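Jinside
@jinside
2022-07-06

I want to write a thread about vegetables in cans and why I stopped to be ashamed of them. It will be a little long. I am cooking at home for 16 years and for most of these years I believed that a can is a thing for people who gave up.

In the town where I grew up, everything came from the garden or from the market. My grandmother had jars, many jars, but jars were different. Jars were work and pride. A can from the store was something you took on a train.

Then I moved to Driveck for a job. The winter there is long and the vegetables in the small shop near my building were tired and expensive. I bought them anyway. Half of them I threw away, soft and with black spots, and every time I felt guilty.

In May I decided to write down everything I throw away from the kitchen. Only for one month. I used the back of an old calendar. The result was not nice to read. Fresh carrots were on the list again and again, also dill, also half of a cabbage.

The reason is simple, I think. I buy food for the person I want to be, who comes home early and cuts vegetables with music. The real person comes home late and wants to eat in 16 minutes.
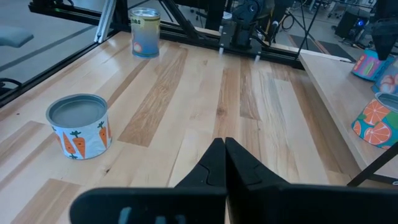

Carrots for the pantry.

So I started with carrots. They are a good beginning for a person who does not trust cans. Peas change very much in a can, the color and also the taste. Green beans become a different vegetable. A carrot becomes soft and a little sweeter, but it is still a carrot.

First rule that I learned: read the ingredients, it takes a moment. For plain carrots I want carrots, water and salt, and sometimes there is a version with no salt added. If I see sugar, I put it back on the shelf. Maybe you like it sweet, then please ignore me.

Second rule: drain and rinse. I did not do this in the beginning and my soup was too salty two times. Now I pour the carrots in a strainer, let cold water run over them, and then leave them until they stop dripping.

Third rule: they are already cooked! It sounds obvious, but I boiled them with the potatoes from the start and they disappeared. Put them at the end, when everything else is ready, and only warm them.

What I make most often is a mash. Potatoes, drained carrots, butter, black pepper, a small spoon of mustard. You mash the potatoes first and add the carrots after, because if you mash them together it becomes baby food. I make it with fried eggs or with sausage.

Also a soup with red lentils. Onion and cumin in oil, then lentils and water, and when the lentils are soft the carrots go in. Then I blend only half of it. Lemon on top. My neighbor from Dabbas tasted it and said it needs more lemon. It is always more lemon with people from Dabbas, and I must admit the soup was better.

What does not work: roasting. I tried it 3 times because I am stubborn. There is too much water inside and they do not get brown, they only get sad and stick to the tray. For roasting buy fresh ones. The same for salad, the same for anything that should be crunchy.

Somebody will ask me about vitamins, so I answer before. I am not a nutritionist and I do not want to pretend. What I can say is that I eat more vegetables now than before, and the vegetables I threw in the trash did not give me any vitamins.

About storage. I keep cans low in the pantry, away from the stove, and I write the month on the lid with a marker when I bring them home. New ones go to the back, old ones come to the front. My father did this with paint in his workshop and I laughed at him.

If a can is swollen, or leaking, or has a deep dent on the seam, do not taste it to check. Throw it away. A small dent on the side I do not worry about, but on the seam I am strict.

And when it is open, move the rest to a glass box with a lid and put it in the fridge. I try to finish it soon. If I know that I will not finish it, I freeze it in a small bag for soup.

One more thing, for people who live alone like me. Buy the small can, even if the big one is a better price. I bought the big size once in the wholesale market in Flernov, very proud of my saving, and I ate orange food until I could not look at it.

I still go to the Saturday — no, I will not say which day, it is already too crowded there. I still go to the market in summer, when the carrots come with the green tops and some earth on them. I eat those raw, standing in the kitchen. A can does not replace this and I don't ask it to.

But in February, after work, with snow in my shoes, I am happy to open the cupboard and know that dinner is possible. It took me too many years to say this without an apology.

Next I want to try canned beets. I have a bad memory of them from the school cafeteria, so I need your help. If you have a recipe where they don't taste like earth, please write it in the replies. Horseradish is welcome. Mayonnaise I will think about.

128 likes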